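Handska phone security app: my review after five months

I've had Handska on my Android phone since February, when my friend Vibeke clicked on a parcel text she shouldn't have and spent a whole weekend changing passwords. That frightened me into paying for something!

Setting it up took one cup of tea. It asks for an awful lot of permissions, mind you, and I said no to location and contacts and it carried on quite happily.

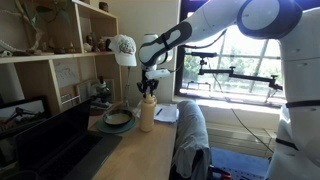 Cream water bottle on the desk, under the gripper

The first full scan went through 17 apps I'd added myself and flagged 2 of them. One was a torch app I'd forgotten I had (gone now, good riddance) and the other was a perfectly decent bus timetable, so it does get jumpy. You can mark an app as trusted, but the button is buried three menus down.

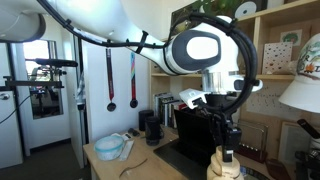

Arm and cable above the desk

Link checking is the bit I really like. Tap a dodgy link in a text and you get a big orange page before anything loads – it has stopped me twice when I was half asleep. I tried Cemance before this and it only warned me once the page was already open. 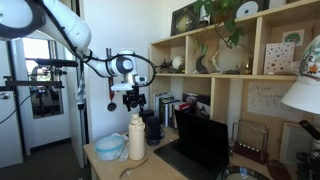

Battery use is my main grumble. On scan days my phone is begging for the charger by teatime, and you can't pick the hour it runs unless you're on the dearer plan. I've ended up leaving it plugged in on the desk and starting the scan by hand, well away from any water bottle like the cream one standing there, as I've drowned one phone already. The manual scan is quick, at least.

Support was lovely. I wrote in about the bus app and Adanech Abera replied the same afternoon with proper instructions.

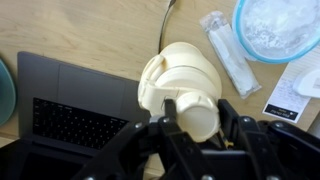 The bottle from above, with its carrying loop

Would I renew? Yes, on the basic plan. Four stars, and they can have the fifth when they sort out the scan times.

Reviewed July 2020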